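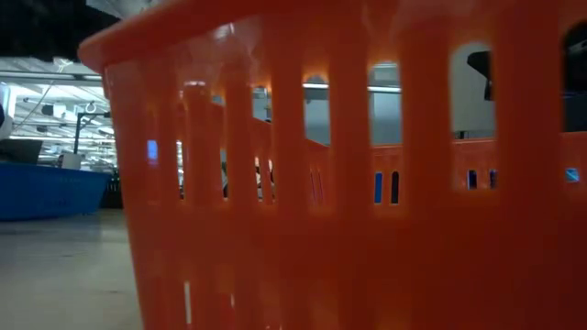 I went back and forth for weeks over which laundry basket to get (yes, weeks, for a basket) and ended up with the Prerkorell in orange. I've had it for nearly 6 months now, and it gets hauled up and down two flights of stairs all the time, so I feel ready to talk about it!

First, the color. It's loud. The Covska site calls it "Apricot," which is a stretch, because mine is a full-on traffic cone orange with a glossy finish. Put it under a ceiling light and the top part practically glows. I love it. My husband does not, and has asked whether it could live inside the closet. It could not, the closet is full.

The rim is my favorite part. It's thick and smooth and rounded over, so it doesn't dig into your hip when you've got a load of wet towels in there. My old basket was an Ilside with a thin, sharp edge, and it left a red line on my forearm every single time. The handles on the Prerkorell are okay too, but I mostly grab it by the rim anyway.

The sides are tall slats with openings between them, so damp stuff gets some air if you forget it overnight (guilty). The downside is that small things find their way out. I've lost 3 baby socks on the stairs so far, and bra straps love to hook themselves through. If you wash a lot of tiny clothes, throw a mesh bag in there or get something with solid sides.

It holds two regular loads for us, or one load plus a set of queen sheets. The plastic has a bit of flex when it's really full, but no cracks yet, and my kids have been using it as a boat. It wipes clean with a damp rag. Dust does show on the glossy finish, so I give it a quick once-over when I do the dryer lint.

I paid full price at Juhász, the housewares place by the post office, and Ferenc Szabó at the register told me the white ones go on sale in October. Good to know if you're not set on orange. They nest, by the way, so two or three will stack without eating up the whole laundry room.

Four stars from me. I'd give it the fifth if the openings between the slats were smaller. I'm getting a second one for the kids' room, probably in the same color, sorry honey.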